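6.4 Fault: the gripper closes late or opens under load

This section is for the hand-held gripper pair of the Laizer set. It covers one fault only. If the gripper does not close at all, go back to 6.2. If the marker cube is loose on its mount, go to 6.3 first, and return here after the cube is tight.

The fault has two forms. In the first form, the operator squeezes the handle and the fingers follow with a delay that can be felt. In the second form, the fingers close normally, but they open a little when the operator pulls or lifts. The second form is more dangerous, because the operator believes the object is held. Both forms are written in the log as code 33.

CAUTION
Stop the recording when you notice either form. Do not finish the take. Put the object down on the floor or on the table with your hands, and put the grippers away from it, before you begin any check.

6.4.1 What happened at Humavthorpe

The procedure in this section was changed after an event at the Humavthorpe room in January. The operator was moving a light chair with both grippers. The left gripper opened under load while the right one stayed closed. The chair turned around the right gripper, and one leg came down on the foot of the operator. The injury was small, a bruise. The log showed that code 33 had been present in the two takes before, and that it was cleared both times from the menu without a check.

From this event we took two rules. Code 33 can no longer be cleared from the menu by the operator alone. And the load test in 6.4.4 is now done with both grippers together, as in real work. The old test, with one gripper and a small block, would not find this fault.

6.4.2 Before you start

You need the 2 mm key from the tool bag, a dry cloth, the test strap, and a second person. The second person reads the log on the screen and does not touch the grippers.

1. End the session in the Perevov software. Wait until the status line says Idle.
2. Switch off both grippers, left first.
3. Move every cable out of the place where you will stand and step. This includes the power strips and the cables that go to them. If a cable cannot be moved, choose another place for the test.
4. Wear closed shoes. Socks or open sandals are not accepted for any work with furniture.
5. Close your jacket or roll up wide sleeves, so the cloth cannot enter between the handle and the lever.

Note: Step 5 is often forgotten. A fold of sleeve under the lever gives exactly the same feeling as the delay in the first form of the fault. Please check this before you open anything.

6.4.3 Check of the lever and the fingers

1. Hold the gripper with the fingers pointing away from you and from other people.
2. Squeeze the lever slowly to the end and release it. Repeat nine times. The lever must come back by itself each time.
3. Look at the two fingers from the front. They must meet along the whole length of the pads. If they meet only at the tip, the pad is worn or has moved.
4. Clean the pads with the dry cloth. Do not use alcohol. It makes the pad hard after some weeks, and a hard pad slips on metal and on smooth cloth.
5. Turn the small screw behind the fingers with the 2 mm key until it stops, and then no more. Do not use force here.
6. Repeat steps 1 to 5 for the other gripper, even if it shows no fault.

If the lever does not come back in step 2, the spring is weak. You can not repair this in the room. Put the red label on the gripper, and send the full pair to Brerden for service. Do not send one gripper alone, because the two are calibrated together.

6.4.4 Load test with both grippers

The test object must be light, stable on the floor, and wide enough that the two grippers stand apart. A small chair with a seat cushion is good for this. Do not use a glass object, or anything with a loose part on top.

1. Switch on both grippers, right first. Start a session of type Test, not of type Record.
2. Stand in front of the object with both feet flat. Leave a free space behind you of at least one step.
3. Bend forward and bring the left gripper to the left front edge and the right gripper to the right front edge. Keep both cubes turned so that the head camera can see them.
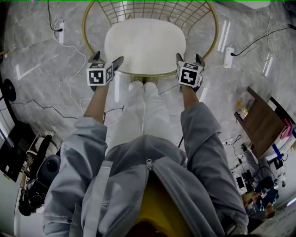

4. Close both grippers at the same time. Wait until the second person says that both values on the screen are steady.
5. Pull toward yourself, slowly, without lifting. The object may slide a little. Watch the fingers, not the object.
6. If both values stay steady, lift the front of the object by the height of one hand. Hold it there while the second person counts aloud to nine.
7. Put it down. Open both grippers only when the object is again flat on the floor.

The second person must say "stop" when one value drops, also if the drop is short. At this word, the operator lowers the object and does not try to catch it. Trying to catch a falling object with the gripper is what brings the foot and the hand under it.

Note: On a polished floor the object slides more easily than on carpet. This is not a fault. But the operator can slide too, so keep the pull small.

Note: Strong light from the ceiling sometimes makes a bright spot on the face of a cube, and the position is then lost for a moment. In the log this is seen as a gap, and not as a drop. A gap alone does not give code 33. If you have many gaps, turn a little and repeat from step 3.

6.4.5 Result

No drop on either side: the fault is considered removed. The second person clears code 33 with their own login and writes the result in the room book. Recording can continue.

One drop: repeat the load test one time from the beginning, with the test strap around both wrists. If it passes now, recording may continue with soft and light objects only, until the pads are changed. Chairs, boxes and everything that can hurt a foot are excluded.

Two drops, or a drop on both sides: put the red label on the pair. The pair does not return to use until Brerden has confirmed the repair in writing.

CAUTION
Do not change the force limit in the Perevov software to make the test pass. A higher limit hides the fault for some takes, and then the spring fails completely. At Humavthorpe the limit was found above the factory value on the left gripper, and we do not know who had changed it or when.

6.4.6 What to keep

Keep the takes that were recorded before the fault, but mark the last two of them as Suspect. In these takes the closing signal may be later than the real movement, and the people who work with the data must know it. Do not delete them yourself.

If a person was hurt, even lightly, save the log file and leave the grippers as they are. Do not clean the pads and do not turn the screw. Write to Theano Chrysikopoulos, who is responsible for safety reports for all rooms, on the same day. The report must say which object was held, which gripper opened, and if code 33 was seen earlier.

Section 6.4 last changed February 12, 2022. Earlier printed copies of this section must be removed from the rooms.

6.5 Fault: the cube is seen but the position jumps

See first if the cube is clean. Fingerprints on the white parts are usually no problem, but a scratch on a black square can be — compare with the spare cube in the tool bag.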